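The Red Board on the White Table

My grandmother had a rule that no one could get up from a game until it was finished, and since she was also the slowest player in the family, we spent a great many evenings sitting very still around her table in Lund. I think of her whenever I get out the old guessing game, the one with the little red flaps. You know the kind. One of you picks a character in secret, the other asks yes or no questions, and down or up go the flaps until there's one face left and somebody shouts.

Ours came home in May, from a church sale in Plosstead, in a box with no lid and a rubber band around it. I paid 20 kronor for it and felt very clever. The characters on it are mostly animals and cartoon folk instead of the usual row of gentlemen with mustaches and hats, and I have to say I like it so much better this way! With the mustache version you always end up asking the same tired questions (glasses? bald?), but try telling a lion from a cow in as few questions as you can and you find out quickly how your own mind works. My first question is always "Would it be happy on a farm?" and my cousin Troels Grímsdóttir, who I play with most, says that's a matter of opinion and shouldn't be allowed.

We've had long talks about this. Is a penguin happy on a farm? I said no. Troels said it depends on the farm. We let that one go and put the kettle on.

Anyway, I meant to write about how a round goes and I've wandered off already. Somewhere in the middle is the part I like best, when plenty of faces are still showing but there are enough red gaps between them that you start feeling hopeful. The cow and the lion are side by side in the top row, and I've become so fond of that pair that I'm always a bit sorry when a question takes one and leaves the other.
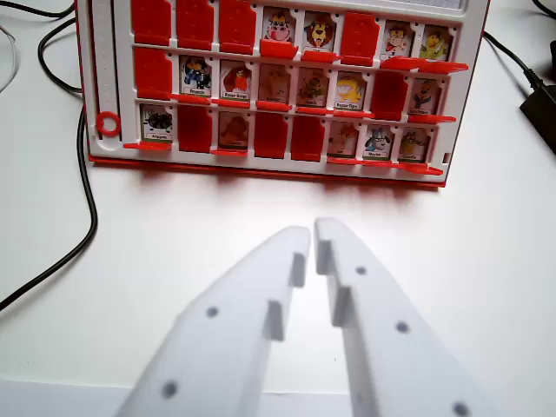
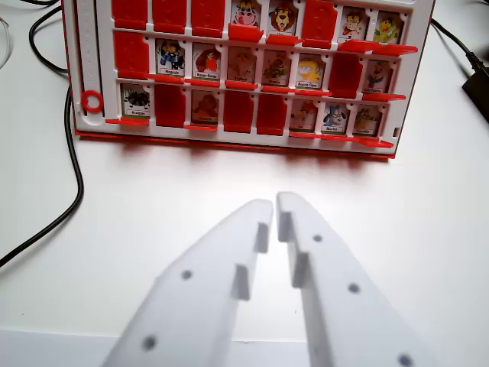 The cow and the lion, still side by side in the top row

The best thing I've learned is to stay away from color for as long as I can stand it. It feels like such a sensible first question, and then you get to a character who is yellow and green and a bit of something else, and the two of you are off arguing about how much yellow makes a thing yellow. Ask about legs, or feathers, or whether it could fit in a teacup. Teacup questions are wonderful with children, by the way, who have very firm views on what fits.

The other thing is to say the question out loud again before you touch a flap. I can't tell you how many rounds I've lost by hearing "no" and then closing exactly the faces I ought to have kept. You don't find out until the very end, of course, when you guess with great confidence and get a long, kind look from across the table.

We play best of 9 when it's raining and best of whatever we feel like otherwise. Troels is ahead for the year and has asked me to mention it. I've mentioned it. There's a fresh pot of coffee on and I'm going to go ask about farms again.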